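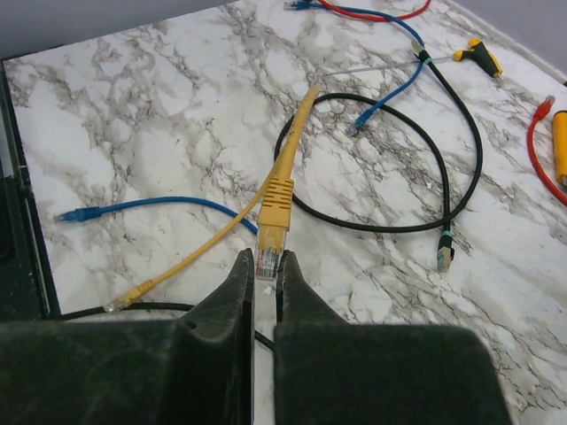 Yellow plug between the fingertips, most of the other cables still on the table.

Cables are where planning software goes to get embarrassed. I've spent since April on the Callov stack at our Dellwood bench and my opinion has only hardened. We plan for the wrong thing.

The planner wants a pose. Fine for a screwdriver. Give it the plug, give it a grasp, go. But the plug is tied to a cable, and the cable lies over another cable, and the model in Gedar thinks all of that is background. Background! Then the arm lifts and half the table comes along.

Usual answer is more perception. Segment every strand, track every crossing, fit a spline. We tried. Our tracker took nearly 900 milliseconds a frame on a messy table and still swapped two blues at a crossing. By then teh arm wants a new command and you're feeding it old news. 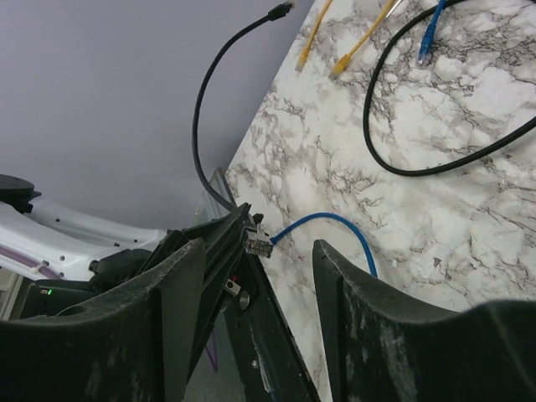 Same bench, blue cable and its connector by the gripper.

My view – spend the effort on control. Short moves. Pull 2 centimeters, check the force, look again. If the load climbs, stop and let go. Dumb, slow, and the logs are readable. We swapped the long planned lift for 5 short ones and I can finally tell from a trace what went wrong.

People at Mägi will say this doesn't scale, that a learned policy soaks all this up. Maybe. I'd still want the force check underneath it, in plain code, where I can set a limit and know who changed it last.

And the tooling. Why do I need 3 windows open to line up a wrist view with a force plot? One timeline, one scrub bar. I'd trade the whole simulator for that some days – definately on the days when the cables win. Replay first, then planners. That's the order I'd fund it in.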